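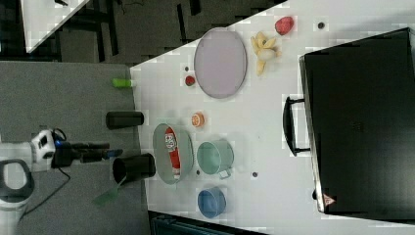

Planner swings the arm way out before every grasp. Bad cost or bad collision scene?

asked by Ehsan Moradi

I'm using Toltivico for motion planning on a tabletop kitchen setup, one arm, parallel gripper. Pick targets are a snack packet and a couple of cups. Every plan is valid but the elbow goes on a huge tour first. Planning time is fine, 200 ms or so on a good run. I've tried two samplers and raised the smoothing passes to 65. Same tour!
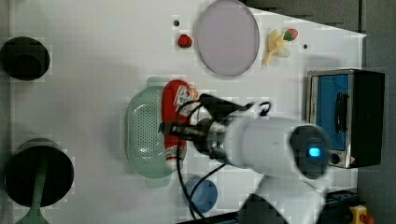

Grasp pose on the packet, the one that gives the longest paths.

Answer by Shirin Hosseinzadeh (accepted)

Oh, I love this one – I lost most of March to it. Check your collision padding before you touch the cost. Toltivico pads attached bodies and world objects separately, and they add up. With the oven and the bowl both in the world model, a straight approach can get blocked on paper when there's plenty of room on the table. Draw the padded meshes in the viewer and you'll see it right away. I dropped world padding to 28 mm, then put the bowl and the packet in the allowed-contact list for the last part of the approach only. Paths got so much shorter!

Also seed the IK from the current joints. A random seed can hand you a goal with the wrist flipped 90 degrees or more, and then no amount of smoothing saves you.

Answer by Boonmee Jitpraphai

+1 on the seed. Which version are you on?

Comment by Ehsan Moradi

It was the padding, and the seed made it even better. Thank you both!!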